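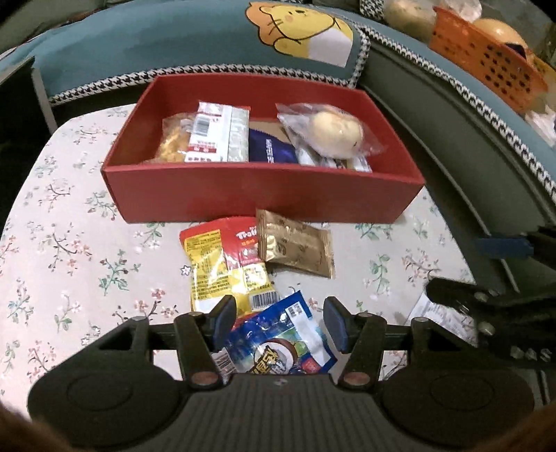 Search posts

Lulley Flowers
Okay friends, settle in with your coffee, I have a long one today. A bride asked me last week why her centerpieces couldn't be all sweet peas in November, and I gave her such a rambling answer at the counter that I figured I might as well ramble it here too.
12 replies · 41 likes

Lulley Flowers
So the short version is that sweet peas love cool spring weather and have a vase life of maybe four or five days if you treat them like royalty. In November they have to come a very long way, and by the time they get to our cooler in Jusurcombe they've used up a good part of that. I can get them! I just can't promise you they'll still look happy at the end of the dancing.
3 replies · 28 likes

Lulley Flowers
What I steered her toward was spray roses, lisianthus and a little bit of waxflower. Lisianthus has that same ruffly, soft look and it will outlast your honeymoon, I swear. I had one stem in the back room go sixteen days and I got kind of attached to it.
7 replies · 52 likes

Lulley Flowers
Now the part people really want to know, which is how we order for a wedding. My wholesaler is Gremard and my rep there is Joris Declercq, who has put up with me since my very first Mother's Day. I send him my list three weeks out, he calls me back with what the growers are offering, and then we both change our minds at least once.
2 replies · 19 likes

Lulley Flowers
Last year we went through 2,022 stems of lisianthus and this year we're already at 2,103, with the holidays still to come. I wrote both numbers on the cooler door in marker because I was so tickled. My mother used to say it was a fussy flower that would never sell. Love you, Mom!
9 replies · 77 likes

Lulley Flowers
If you're doing your own flowers (and plenty of you do, and I'm glad to sell you loose bunches), please please cut the ends at a slant, strip every leaf that would sit under water, and give them a good drink overnight somewhere cool before you arrange anything. Not the fridge with the apples in it. Apples give off a gas that makes flowers old before their time.
15 replies · 88 likes

Lulley Flowers
Also, buckets! Wash them with a drop of bleach. I know it sounds like nagging, but a dirty bucket will ruin a good bunch faster than a hot car will, and I've done both.
4 replies · 33 likes

Lulley Flowers
Anyway, the bride said yes to the lisianthus, and we found her one small bunch of sweet peas for her own bouquet, so she'll still get that smell when she walks in. Holiday order book opens at 9 in the morning on the first. Come by the Langat Street door, the front one is sticking again.
6 replies · 64 likes · 5 shares

Replies

Kazimír Jireš
The slant cut thing works. My wife's roses from you lasted until I forgot to change the water.

petalsandpie
Do you ship lisianthus or is it pickup only? I'm two hours away but I would drive.

Lulley Flowers
@petalsandpie Pickup only, hon, but call first and I'll have them wrapped and waiting for you.

mornings_with_june
I had NO idea about the apples. Moving my tulips right now.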